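仕事部屋のCO2濃度を1か月測ってみた

在宅の日の午後になると決まって集中が切れる。昼食のせいだと思っていたが、窓を開けると戻ることがあるので、換気の問題を疑うことにした。10月に入って窓を閉める時間が長くなったのを機に、CO2センサーを1台買って記録を取り始めた。以下はその結果と、途中で変えた点のメモである。

測定条件

部屋は6畳弱、天井高2.4 m、容積にしておよそ23立方メートル。在室者は基本的に自分ひとり。ドアは廊下側に1枚、窓は南側に引き違いが1組。24時間換気の給気口は壁の上部にあるが、前の冬に寒くて閉め、そのまま忘れていた。

センサーはNimexの卓上型で、方式はNDIR。安価な製品に多いのは、揮発性有機化合物の値からCO2を推定する「eCO2」表示のもので、アルコール消毒をしただけで数値が跳ねる。換気の評価には使えないので、方式の表記は購入前に確認したほうがいい。

記録間隔は60秒。本体からUSB経由でCSVを吐かせ、自宅サーバーに置いたスクリプトで日ごとにまとめた。欠測は線形補間せず、そのまま空欄にしてある。短い欠測を埋めてもグラフの見た目がよくなるだけで、得るものがない。

設置場所で最初の3日を無駄にした。机の上、モニターの脇に置いたところ、呼気が直接かかって値が細かく暴れる。電話会議の時間帯だけ鋸歯状になるのですぐにわかった。顔から1.5 m以上離し、床からの高さを1.1 m程度に変えたら落ち着いた。

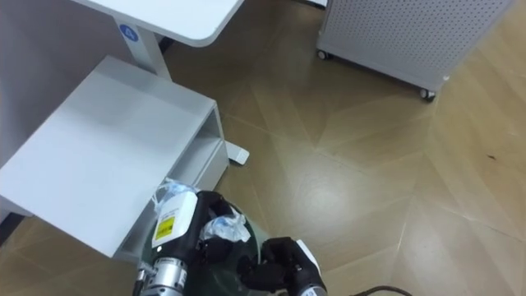

校正についても書いておく。この機種は自動校正が初期状態で有効になっている。一定期間内の最低値を外気とみなして基準を補正する方式で、毎日窓を開ける部屋なら問題ないが、閉め切りの部屋では最低値そのものが高く、補正後の値が実際より低く出る。自動校正は切り、土曜の朝にベランダへ出して20分置いてから手動で合わせた。外気の値は420 ppm前後とした。

結果

ドアと窓を閉め、給気口も閉じた状態で9時に着席すると、10時すぎに1,000 ppmを超える。昼食で部屋を離れると少し下がり、午後にまた上がる。期間中の最高値は2,253 ppmで、午後4時台、長い打ち合わせの終わり際に出た。建築物の管理でよく目安にされる1,000 ppmの倍以上になる。

ドアだけ開けた日は1,200 ppm程度で頭打ちになった。廊下を含めた容積が効いているだけで、外気が増えているわけではないから、家族がいる日は上限がもう少し高くなる。給気口を全開にし、ドアの下に隙間がある状態では、夕方でも950 ppm以下に収まった。冬まで閉じておいた自分が悪い。

窓を全開にした場合の減衰も見た。2,000 ppm付近から600 ppmまで下がるのに12分。対角のドアを同時に開けるともっと速い。外気との差が指数関数的に減るとみなして対数を取ると、前半はほぼ直線に乗るが、後半は風の影響でばらつく。換気回数に直すと1時間あたり10回強という計算になる。

空気清浄機の扱い

この話を職場ですると、空気清浄機を回せばいいのではと必ず訊かれる。結論を書くと、CO2は減らない。フィルターが捕まえるのは粒子で、活性炭がついていても吸着するのは主に臭気成分である。気体のCO2は素通りする。

念のため、同じ条件で清浄機を強運転にした日と止めた日を比べた。上昇の傾きに意味のある差はなかった。強いて言えば、強運転の日のほうが値のばらつきが小さい。室内の空気がよく混ざるためだろう。センサーの位置による誤差を減らす目的なら、回しておく意味はある。

一方で、窓を開けると花粉や砂埃が入る。粒子の側は清浄機の仕事なので、換気と併用するのが筋になる。フィルターの交換時期を確認し、前面の吸気側に掃除機をかけるくらいの手入れは月に一度でよいと思う。吸気面を壁や棚でふさぐと風量が落ちるので、置き場所のほうが手入れより効くかもしれない。

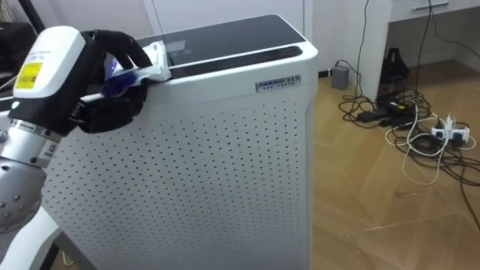
運用に落とす

測るだけでは習慣にならないので、通知を組んだ。最初は1,000 ppmを超えたら鳴らす単純な閾値にしたが、境界付近で何度も鳴って使いものにならない。1,100 ppmを5分間継続して超えたら通知、800 ppmを下回るまで再通知しない、というヒステリシスつきの条件に直した。これで1日に2回か3回になる。

ダッシュボードは同僚のYayra Sarpongさんに勧められたGrusowを使った。時系列を放り込むだけなら設定は短い。ただ、既定の集計が1時間平均なので、窓開けの急な減衰がつぶれて見えない。集計幅を2分に変更した。データ量は増えるが、1部屋1台なら無視できる。

集中力との関係については何も言えない。主観のメモを1時間ごとにつけてはいたが、通知を見てから書いている以上、値を知った状態での評価になる。別の町で同じことをしているRoksolana Hutsuliakさんは、表示を隠して家族に記録を任せる方法をとったそうで、そちらのほうがよほどまともな設計だと思う。

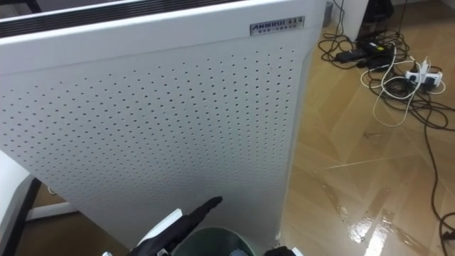

ANMRUIの空気清浄機。前面に細かい丸穴が並ぶ。

残っている課題

給気口を開けたままにすると、冬の朝の室温が気になる。10月の時点では外気温が高く、温度への影響はまだ評価できていない。給気口にフィルターを追加すると圧損が増えるはずで、その分の換気量の低下も見たい。風速計は手元にないので、減衰の傾きから逆算する予定。

寝室も測る。ふたりで寝てドアを閉めているため、朝の値は仕事部屋より高いと予想している。センサーが1台しかなく、同時測定ができないのが難点で、もう1台買うか、週ごとに移すかを決めかねている。移す場合は手動校正を毎回やり直すつもりでいる。

CSVの整形スクリプトは、時刻の扱いにまだ不具合がある。日付をまたぐ行がひとつ前の日に入るので、直してから置き場所を書く。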